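4.3 Recording your first set of examples

Your Unon arm learns by copying you, so take your time with this part and get comfortable before you begin. A first set is 20 recordings of one simple job, such as moving a piece of fruit between the bowl and the table.

1. Open Nostovier and choose New Set. Give it a name you'll still understand in September!
2. Wipe the wrist camera with a dry cloth.
3. Put the bowl and the fruit within the arm's reach, and shift them a little between recordings.
4. Press Record, guide the arm through the whole job at an easy pace, then press Stop.
5. Play the recording back and look through the wrist view from start to finish.

Caution: Keep your free hand away from the joints while the arm is powered.

Note: The wrist view changes a great deal as the arm moves, from a crowded bowl to mostly tabletop.

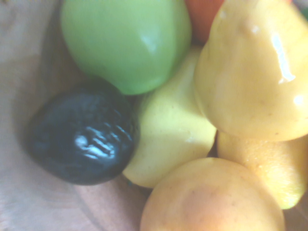
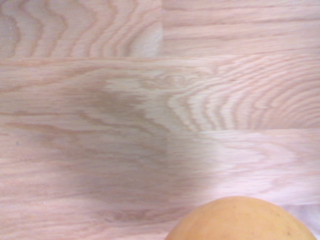 6. Keep the recording if the job was done properly, or press Discard and try that one again (we all have a few of those).
7. When the counter reaches 20, press Save Set and leave the arm switched on until the light turns green.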